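How Does a Film Editor Put a Movie Together?

When you watch a movie, the story runs in order from start to finish. The people who made it almost never filmed it that way. They may have shot the ending first, or filmed every kitchen scene in one morning. Somebody has to sort it all out afterward. That person is the editor.

Each time the camera starts and stops, the crew gets one piece of film called a take. Actors often do the same scene many times. For the family adventure Inora, made by a small company called Jovitwood, the crew brought back 878 takes. The editor watched all of them and used 117.

What is a cut?

A cut is the spot where one shot ends and the next begins. A girl looks up – cut – and now we see the bird she is looking at. The bird may have been filmed a month later in another town. Your brain joins the two shots together and decides she saw it.

Next time you watch a movie, clap softly at every cut. You will be clapping a lot in a chase and very little in a quiet talk. Short shots make a scene feel fast. Long shots slow it down.

Why do scenes get left out?

The first full version of a movie is called the rough cut. It is usually too long. The rough cut of Inora had about 41 extra minutes in it, including a whole trip to the market. The scene was funny, but the story worked without it.

What about sound?

Editors also choose when we hear things. Sometimes you hear the next scene before you see it, such as a school bell ringing while the hero is still in bed. This is called a J-cut.

Outdoors: a lawn with a stepping-stone path, and a slatted fence under a pale sky

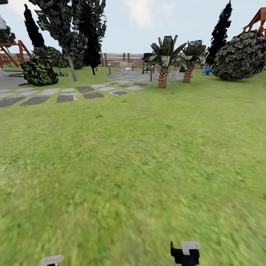
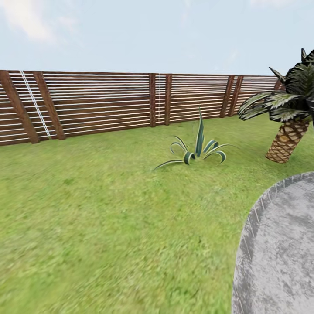
Reading time: 2 minutes

Words to know

Take: one recording of a shot.
Cut: the change from one shot to the next.
Rough cut: the first full version of a movie.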